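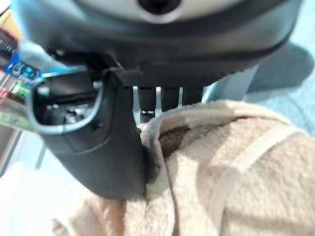
Fabric notes, mostly on folding and flat storage. Long thread. Mute if you don't sew.

Grain first. If the piece was torn or cut off grain, the fold will drift no matter how careful you are at the corners. Pull one crosswise thread near the cut end and trim along the gap it leaves. Then fold selvage to selvage.

If the selvages line up and there's still a diagonal ripple at the fold, shift one layer sideways until the ripple drops out. Don't smooth it toward the edge with your palm. That moves the top layer only and the ripple comes back when you unfold.

Press down, lift, move, press down. Dragging stretches anything loosely woven. Same rule as ironing.

Width of the fold should match the shelf depth minus a little. My shelves take a 30 cm fold. I use a board cut to that size, wrap, slide the board out. Without the board the stack leans within a week.

Board is scrap from the Rindel cabinet job. Edges sanded, corners rounded with a file. An unsanded edge will snag a lightweight knit on the way out and you'll see the pull for good.

Question from Uzma Gilani: fold or roll?

Roll for velvet, satin and anything coated. Fold for plain cottons and linens. Knits can go either way, but never hang them over a rod for more than a day or so. They grow lengthwise under their own weight.

Creases. A fold line left in place for a year can turn into a fade line if the shelf gets daylight, and the fade won't press out. Refold in February and again in late summer, with the folds moved over by a hand's width. I put it on the calendar with the smoke alarm batteries.

Cover the stack. An old pillowcase works. Plastic bins are fine if the fabric went in fully dry and the room stays fairly even. Mine is a basement, so pillowcases.

Labels: fiber, width, length, washed or not washed. Paper tag, one brass safety pin, through the selvage and nowhere else. I used steel pins for years and have the rust dots to show for it.

"Washed or not washed" is the field I skipped the longest and the one I look up most. Cotton from Olaniyan shrank 5 percent in length on the first hot wash. Width hardly moved. Measured on one piece, so treat it as one piece.

Zlatko Kadrić asked how to measure shrinkage. Mark a square with thread, 200 mm on a side, well in from the edges. Wash and dry the way you'll treat the finished item. Lay flat, don't press yet, measure both directions at three points. Press, measure again. Write down both sets.

Use thread for the marks. Washable pen is washable.

Pressing before storage: optional. I do it for linen because a random crease in linen is harder to get out later than a deliberate one. For cotton I fold it off the dryer and leave it.

Let it cool flat before you fold. Warm fabric takes a crease at whatever angle you happened to leave it.

Small pieces. Anything under half a yard goes in the scrap drawer, standing on edge, file style. Stacked flat, you only ever use the top four.

Moths only matter for wool, silk and other animal fibers. Wash or dry clean first, then a sealed bag. Cedar smells nice and I wouldn't rely on it.

Correction to the post about fold width: measure the shelf at the back as well as the front. One of mine is 8 mm shallower at the back left. Old house.

Next up is the interfacing drawer, which has no labels at all. Separate thread, probably after the weekend.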